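The biggest change in this release of Kedatau is in the grasp planner, and it affects anyone picking things that are long, thin, or bundled together. If you only handle boxes and bottles, you can skip to the notes on logging at the bottom.

Until now the planner treated every object as one closed shape. It fit a hull around the points from the depth image, found the middle, and looked for a grasp near there. For a bunch of flowers this gives poor results. The middle of the hull usually falls just below the blooms, where the leaves spread out, and the fingers close on a mix of leaf and air. Liesbeth De Smet opened the ticket for this in December and has done most of the work on it.

The new version splits the object before it plans. The segmentation step now returns parts with a label for each, and the planner can be told which labels it may touch. For the tulip task we allow "stem" and forbid "bloom." Leaves are allowed at a cost, because there is no clean way to avoid them all. The cost is set by `leaf_penalty` in the task file, and the default is fine for most bunches.

Vase placement uses the same labels. The goal is written as "stems down, inside the opening," and the planner works out the wrist rotation it needs after the grasp. This part is weaker. If the bunch is held from above with the blooms low, the arm needs a large turn before it can place, and the turn has to clear whatever else is on the table. The collision model includes the basket, the pan, and the vase as fixed objects.

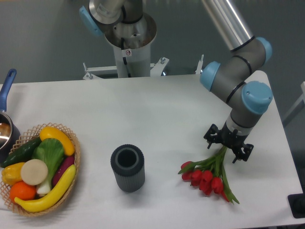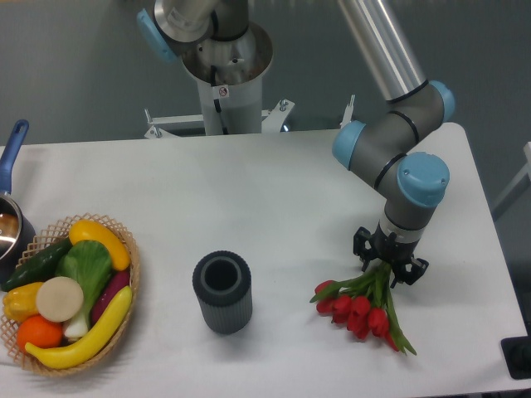

*Page last changed: December, by L. De Smet*

We replayed 1670 logged grasp attempts through the old and new planners to compare them. The replay only checks whether the chosen grasp lands on an allowed part, so it says nothing about whether the arm would have held on. On that check the new planner does much better on stems and about the same on everything else. Planning takes longer, by 22 milliseconds in the median case. Most of that is segmentation and we expect to get part of it back.

Known problems:

- When stems cross, the segmenter sometimes joins two of them and puts the grasp point in the gap. Raising `min_points` to 6 helps with this but drops very thin stems.
- Shiny metal still leaves holes in the depth image. Pans are padded in the collision model to make up for it, and the padding can block approaches from that side.
- The approach direction is chosen before the placement is planned. A grasp can be good on its own and leave no way to reach the vase. The planner then reports `NO_PLACE` and you have to ask for another candidate by hand.

The last one is next on the list. Garrido, the branch where we are planning the pick and the place together, runs in simulation but is too slow to merge. It tries every grasp candidate against every placement, and that grows quickly. Anyone who wants to try it should build from source and expect waits of more than 2 seconds per plan.

To upgrade, pull the new release and run the config migration. Old task files will load without changes, and objects with no part labels go through the old path. The one setting that has been removed is `grasp_center_bias`. If it is still in your file you will get a warning at startup and the value will be ignored.

Logging has changed a little too. Each plan now writes its rejected candidates next to the chosen one, with the reason for each rejection. The files are larger as a result. You can turn this off with `log_rejected: false`, but please leave it on when you send us a bug report. The viewer in Stalumis reads the new format already. The Heria export does not yet, and will skip the extra fields.

Questions about part labels can go to Liesbeth on the planner channel. Include the task file and the log for the plan you are asking about.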